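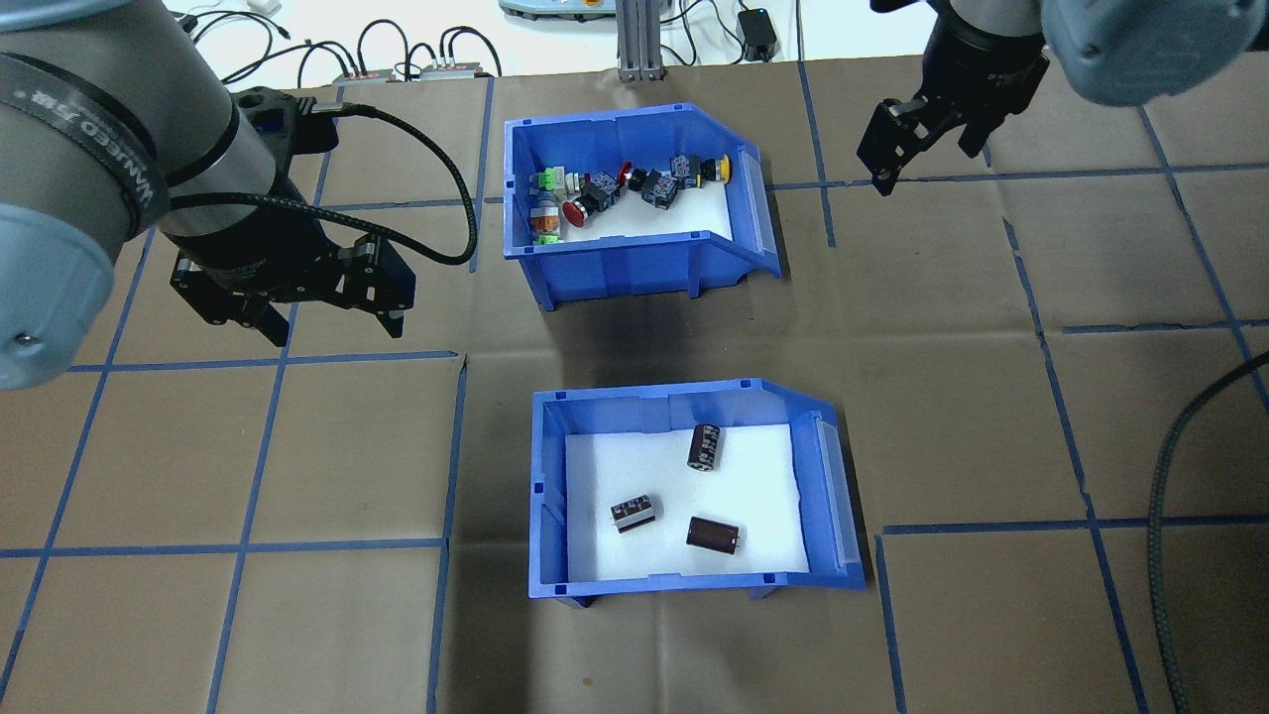
**Figure 3.** Workcell used in the sorting trials, with the two arms on either side of the parts bins.

### 5.2 Cable snags on the left arm

Of the 63 aborted trials, 34 were logged as wrist torque faults on the left arm. We first put these down to grasp errors on the push buttons, which lie close together in the rear bin. Joint logs pointed to the cable instead. It leaves the wrist in a wide arc that hangs close to the side of the rear bin (Figure 3), and on low approaches the loop caught the bin wall as the arm moved up. The planner models the gripper and bins but has no model of the cable.

In 8 of these faults the controller kept pulling before the torque limit tripped, and the bin shifted on the table. The Voraseck supervisor did not flag the shift, so the right arm went on using the old bin pose. We now stop both arms on any wrist fault - a change that also lengthens recovery.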